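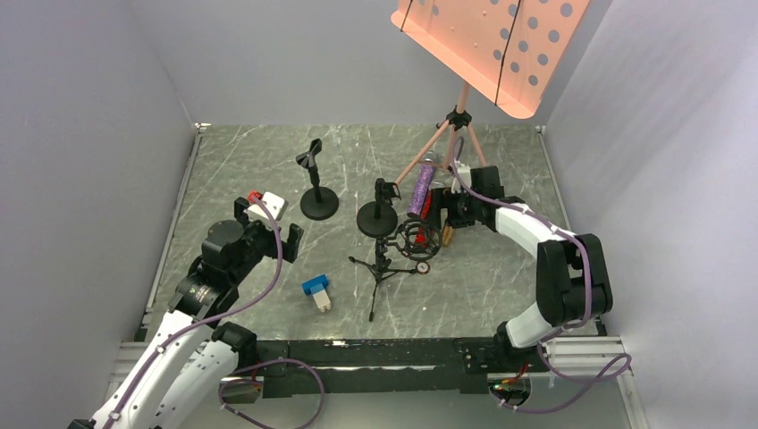 Man habe mit dem Singen in der Schulzeit aufgehört und traue sich heute nicht mehr recht, heißt es in vielen Anmeldungen, die bei uns eingehen. Man könne keine Noten lesen, und ob das ein Hindernis sei. Für die Anfängerkurse ist es keines. Noten lesen lernt man bei uns nebenher, im eigenen Tempo, und wer schon Vorkenntnisse hat, steigt in einer späteren Stufe ein.

Über uns

Wellalia ist eine freie Musikschule in Rulum. Wir unterrichten Gesang, Sprechen, Klavier, Gitarre, Querflöte und Cello, einzeln und in kleinen Gruppen. Derzeit sind 827 Schülerinnen und Schüler angemeldet, etwas mehr als die Hälfte davon Erwachsene. Das jüngste Kurskind ist im Vorschulalter, nach oben gibt es keine Altersgrenze.

Das Kollegium besteht aus 16 Lehrkräften. Alle haben ein abgeschlossenes Musik- oder Pädagogikstudium, die meisten treten daneben selbst auf oder leiten Ensembles in der Umgebung. Fällt eine Stunde durch uns aus, wird sie nachgeholt oder gutgeschrieben.

Wie die Schule entstanden ist

Angefangen hat es mit einem Abendkurs für Stimmbildung in einem gemieteten Ladenlokal. Der Kurs war zunächst nur für einen Winter geplant. Dann kamen Klavierschüler dazu, später die Streicher, und der Laden wurde zu klein. Seit dem Umzug sitzen wir im Sayce-Haus, einem früheren Verwaltungsgebäude hinter dem Güterbahnhof. Vom Bahnhof Rulum sind es zehn Minuten zu Fuß. Die Unterrichtsräume liegen im ersten und zweiten Stock, der Vortragssaal im Erdgeschoss fasst über 40 Personen. Einen Aufzug gibt es auf der Hofseite.

Unterricht

Einzelstunden dauern wahlweise eine halbe oder eine Dreiviertelstunde. Die Gruppen im Gesang sind auf sechs Teilnehmende begrenzt, im Klavier unterrichten wir höchstens zu zweit. Eine Probestunde ist in allen Fächern möglich und kostet nichts. Leihinstrumente stehen für Cello und Querflöte zur Verfügung, bei Gitarren beraten wir gern vor dem Kauf.

In den Sprechkursen geht es um Atem, Artikulation und Textarbeit. Sie werden vor allem von Menschen besucht, die beruflich viel reden: Lehrkräfte, Fremdenführer, Pfarrerinnen. Ein eigener Kurs befasst sich mit dem Vorlesen vor Publikum und am Mikrofon.

Vivurum

Vivurum ist unser offener Chor. Vorsingen muss man dafür nicht. Gesungen wird, was sich die Gruppe zu Beginn des Halbjahres aussucht, zuletzt viel Renaissance und ein Block skandinavischer Volkslieder. Das Jahreskonzert findet im November im Vortragssaal statt. Der Eintritt ist frei, um Anmeldung wird gebeten.

Kosten und Anmeldung

Die Gebühren werden monatlich abgebucht und laufen in den Ferien weiter. Ermäßigungen gelten für Geschwister, Auszubildende und Studierende. Kündigen kann man zum Ende jedes Halbjahres, schriftlich oder per E-Mail. Das Büro im ersten Stock ist werktags am Nachmittag besetzt.

Stand: 31. Mai 2022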